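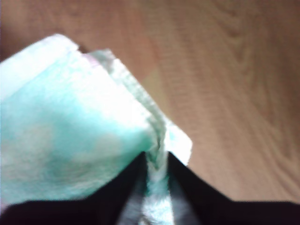

Damus 기저귀 취급 데이터 카드

요약

Damus는 로봇 그리퍼로 일회용 기저귀를 집고, 펴고, 접고, 옮기는 작업을 기록한 데이터 모음이다. 요양시설 물품 준비실의 반복 작업 가운데 어디까지를 기계에 맡길 수 있는지 알아보려고 만들었다. 수집과 정리는 Firemel이 맡았고, 작업 절차는 Welthorpe 요양원 준비실 직원들과 함께 정했다. 이 문서는 데이터를 내려받아 쓰려는 사람과, 비슷한 자동화를 검토하는 시설 담당자를 위해 썼다.

최종 수정: 2021년 1월 26일

구성

에피소드 수: 2000개 이상
작업 종류: 5가지
작업대: 4곳
직원 메모: 126건

에피소드 하나는 집기 시작부터 놓기까지이며, 영상, 그리퍼 개폐값, 관절 상태, 작업 결과 표시가 들어 있다. 직원 메모는 에피소드와 별도의 텍스트 파일로 제공하며, 관련 에피소드가 있으면 번호를 적어 두었다.

작업 종류

집기: 작업대 위의 기저귀를 잡아 들어 올린다.
펴기: 접힌 기저귀의 한쪽을 잡고 당겨 펼친다.
접기: 펼친 기저귀를 보관용 크기로 접는다.
옮기기: 지정한 칸에 기저귀를 내려놓는다.
분리: 두 장 이상 겹친 기저귀에서 한 장만 떼어 낸다.

사람에게 기저귀를 채우거나 갈아 주는 작업은 들어 있지 않다. 사용한 기저귀도 다루지 않았다. 모든 에피소드는 새 제품으로 수집했고, 반복 사용으로 모양이 무너진 것은 정해진 기준에 따라 교체했다.

왜 기저귀인가

준비실에서 다루는 물품 중 상자나 병은 모양이 일정하지만 기저귀는 잡을 때마다 모양이 달라진다. 주름진 다리 밴드는 탄성 때문에 당기면 되돌아오고, 겉면과 안쪽 면의 마찰도 다르다. 그리퍼가 밴드 쪽을 잡으면 들기는 쉬우나 펼 때 한쪽으로 말린다. 가운데를 잡으면 두께 때문에 손가락 사이에서 뭉친다. 접착 탭이 풀린 채 다른 부분에 붙으면 그 에피소드는 대개 실패로 끝난다.

결과 표시

success: 작업 조건을 모두 만족함
partial: 목표 위치에는 도달했으나 모양이 기준에서 벗어남
fail: 떨어뜨림, 찢어짐, 두 장 동시 집기, 시간 초과
void: 장비 오류나 사람의 개입으로 중단됨

표시는 수집 담당자가 먼저 달고 준비실 직원이 다시 확인했다. 두 판단이 다르면 직원 쪽을 따랐다. 수집 담당자가 성공으로 본 접기 중에는 직원이 "이렇게 넣으면 꺼낼 때 다시 접어야 한다"고 한 것이 꽤 있었고, 이런 경우는 모두 partial로 바꾸었다.

준비실 업무의 변화

도입 전에는 근무조마다 한 사람이 교대 직후에 방별 물품을 나누어 담았다. 크기별로 꺼내고, 접고, 칸에 넣는 일이 이어지기 때문에 손목과 어깨가 아프다는 말이 많았다. 시험 운영 기간에는 한 가지 크기만 로봇에 맡기고 나머지는 그대로 사람이 했다.

줄어든 것은 같은 동작을 계속하는 시간이다. 대신 새로 생긴 일이 있다. 투입구에 기저귀를 방향에 맞춰 올려야 하고, 멈춤 알림이 오면 가서 걸린 것을 빼야 하며, 칸에 들어간 결과도 확인해야 한다. 직원 메모에는 알림이 바쁜 시간에 몰린다는 불만이 가장 자주 나온다. 이 때문에 가동 시간을 교대 직전에서 식사 지원이 끝난 뒤로 옮겼다.

업무 분담도 조정했다. 처음에는 장비를 다룰 줄 아는 사람에게 호출이 집중되었다. 지금은 준비실 근무자 모두가 정지, 재시작, 걸림 제거를 배우고, 그 교육은 근무 시간에 포함한다. 장비 점검 기록은 개인 평가에 쓰지 않기로 시설과 직원 측이 문서로 합의했다. 인원 감축은 시험 운영의 목표에 넣지 않았다. 다만 이후의 인력 계획까지 이 데이터 카드가 보장할 수는 없다.

직원 메모에서

"두 장씩 딸려 가는 게 제일 문제. 나중에 칸이 모자란 줄 모르고 지나감."

"접는 건 느려도 상관없는데 멈췄을 때 소리가 너무 큼."

"손이 덜 아프다. 대신 자꾸 왔다 갔다 한다."

"탭이 벌어진 건 넣기 전에 우리가 골라내는 게 빠름."

메모는 원문을 옮겼으며 이름, 방 번호, 근무조 정보는 삭제했다. 작성자의 동의를 받지 못한 메모는 포함하지 않았다.

알려진 한계

그리퍼가 빠르게 움직이는 구간에서는 영상이 흐려진다. 흰 면이 조명을 받아 하얗게 날아간 구간도 있어 주름이나 탭의 경계를 찾기 어렵다. 이런 구간을 제거하지 않았으므로 필요하면 quality 항목으로 걸러 쓰면 된다.

성인용과 소아용의 비율이 고르지 않다. 작업대마다 조명과 표면이 달라 한 작업대에서 학습한 모델이 다른 곳에서는 집는 위치를 잘못 잡는 일이 많았다. 평가할 때는 작업대 단위로 나누기를 권한다. 에피소드를 무작위로 나누면 결과가 실제보다 좋게 나온다.

폴더 구조

episodes/ 에피소드별 영상과 상태 기록
labels/ 결과 표시와 수정 이력
notes/ 직원 메모
splits/ 작업대 단위 분할 목록
tools/ Bashir 변환 스크립트

Bashir는 상태 기록을 표 형식으로 바꾸는 작은 도구이다. 영상은 변환하지 않는다. 실행하기 전에 저장 경로를 설정 파일에 적어야 하고, 경로에 공백이 있으면 오류가 난다.

사용 조건

연구와 시설 내부 검토 목적으로 쓸 수 있다. 직원의 작업 속도를 추정하거나 근태를 비교하는 데에는 쓸 수 없다. 사람 몸에 닿는 돌봄 동작의 안전성을 입증하는 근거로도 쓸 수 없다. 결과를 공개할 때는 데이터 이름과 사용한 분할을 함께 적는다.

변경 예정

2월에 분리 작업의 표시를 다시 검토한다. 두 장이 함께 들렸다가 중간에 한 장이 떨어진 경우를 지금은 fail로 묶고 있는데, 별도 표시로 나눌 예정이다. 기존 표시는 labels/ 아래의 수정 이력에 남긴다.

오류 신고는 에피소드 번호와 현재 표시를 적어 저장소의 이슈로 올리면 된다.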